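Drakos (household robot service)
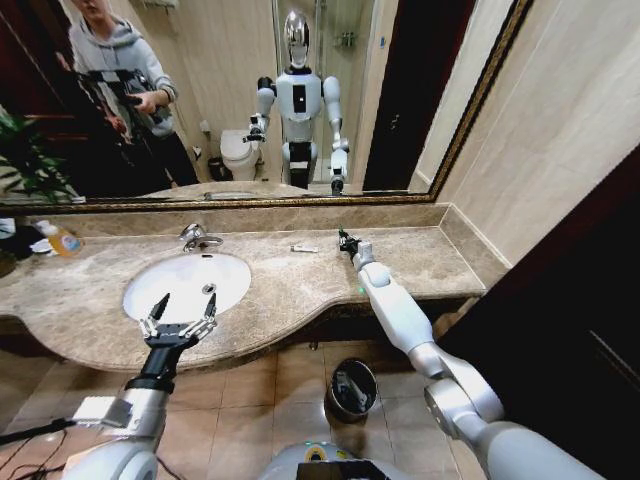

What is the Drakos service?

It is a rental plan for a two-armed household robot, offered by the firm Remham, in which a customer keeps the machine at home by the month and has it taught a list of small chores suited to that home.

Drakos is the trade name of a home robot rental and setup service run by Remham, a small company based in the town of Stistier. The name covers the robot, the visits needed to teach it its chores, and the repair cover that comes with the monthly fee, and people who use it tend to call all of these things "the Drakos" without much fuss over which one they mean.

Background

Remham began by fixing and leasing floor scrubbers to hotels, and it was in the hotel trade that its founder, Arwel Powell, first grew interested in bathrooms. He has said in talks that a bathroom is the best schoolroom a household robot could ask for, being small and full of hard, shiny surfaces, with mirrors that can puzzle a machine and little tubes and bottles that roll away when touched. The first homes were signed up on 26/05/2018, and by the end of that November the service had 115 paying households, most of them within an easy drive of Stistier.

The robot

The machine is human-like in its general shape, with a white body, a smooth chrome head that has no face, and a black panel on the chest. Each of its two jointed arms ends in a small gripper, and the one on the left arm closes with two black-tipped fingers, a simple design that Remham has stuck with (rather fondly, one gathers) through several changes to the rest of the machine. It can reach across a marble vanity top with one arm while the other is held over the sink, and this kind of two-handed work is what the company likes to talk about most.

The chore list

A new customer picks from a printed list of chores, grouped by room. The bathroom group is the longest and takes in putting away toothpaste and other tubes, moving bottles back to their places, and wiping down the counter. Kitchen and laundry groups may be added later. A Remham fitter makes 2 visits to each home, the first to go through the rooms with the family and the second to try out the chosen chores and put right whatever needs it.

Price and terms

The basic plan costs 520 a month and may be ended at any time with a month's notice. Homes with stairs pay the same, though the robot has to be kept on one floor, and moving it to another is a job for the fitter. Repairs are included, apart from damage caused by water poured over the machine.

Reception

Branwen Gwilliam reviewed the service at length for the home goods newsletter Tavulska, having lived with it through a whole winter. She was charmed by how gently it handled her soap bottles and a good deal less charmed by how long it took, and she advised readers with busy mornings to set the bathroom chores for after everyone has left the house. She also felt that the printed chore list, which had grown to 122 entries by the time she wrote, would be kinder to new customers with an index at the back. Remham added one to the next printing.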